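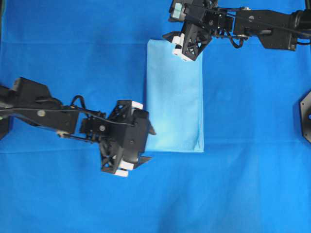
Folded light blue cloth on a blue sheet.

Ekus Linen Reuse Project: interim report to the Baltmont Fund
July 22, 2019

1. Intake and sorting

The period under review covers collection, grading and laundering of surplus household textiles at the Bucur site. Intake reached 104 bags, against a planned 60. The excess is attributed to two hotel closures and is not expected to recur. Material was graded by fiber content and condition. Mixed-fiber items with heavy pilling were sent to the rag merchant, and cotton items with minor staining were held for a second wash.

Rejection at first grading remained higher than forecast. Most rejected items had been stored damp before delivery. Revised packing instructions were issued to donors in the spring, and the condition of later deliveries improved.

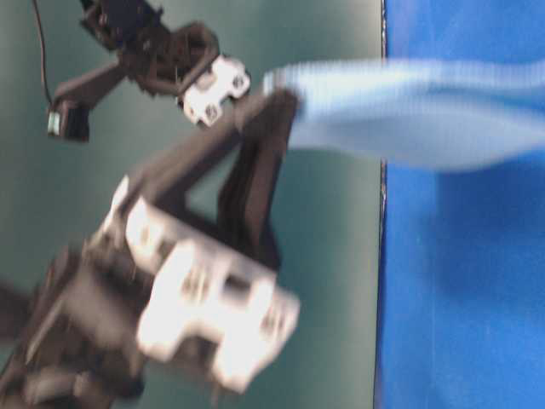
2. Laundering and distribution

The Flivine washer was out of service for 10 days while a drain pump was replaced. Work was moved to the night shift during this time and no orders were canceled. Detergent use per load fell after the water softener was adjusted. Finished linen was supplied to four shelters under the existing agreement.

3. Budget and next steps

Spending is within the approved total. Transport is overspent and will be offset from the equipment line, subject to the Fund's consent. Final accounts will be submitted in December.

© Ekus Linen Reuse Project | Contact us | Back to top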